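Jultent meal kits – worth it after the trial?

kettle_row
Posted 5/16/22
My trial box ran out and now they want 869 a year for two people. The ad says you save 200 over regular groceries. Compared to what groceries? I can't find the math anywhere on their site. Has anyone stuck with it?

mossyporch
I did 12 weeks and liked it fine. No more 5 p.m. panic, and we wasted a lot less lettuce.

kettle_row
You can buy less lettuce for free, though.

dunmore_n
I cook on a plain beige table in a tiny place, so a kit that skips the chopping sounded good to me. I still went back to shopping with a list. 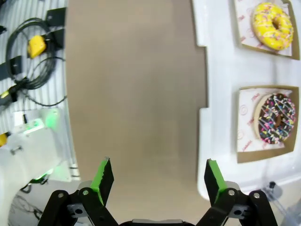

Beige table, food tray on the right.

mossyporch
A list doesn't cook dinner. You're all pricing this like your evenings are worth zero.

Nisreen Hamdan
I've tried Jultent and Wekent both. Wekent was cheaper by the box, but the shipping ate the difference. And "ready in 10 minutes" – no. Not with rice in it.

kettle_row
So who is timing these things?

dunmore_n
Somebody who starts the clock once the rice is done. Read the cancel terms too. Mine said to give notice before the next billing date, and the date was in a different email.

mossyporch
Mine canceled in two clicks. I'd still try one more month before quitting.

kettle_row
I'll keep my receipts through September and compare. Not paying for the year up front.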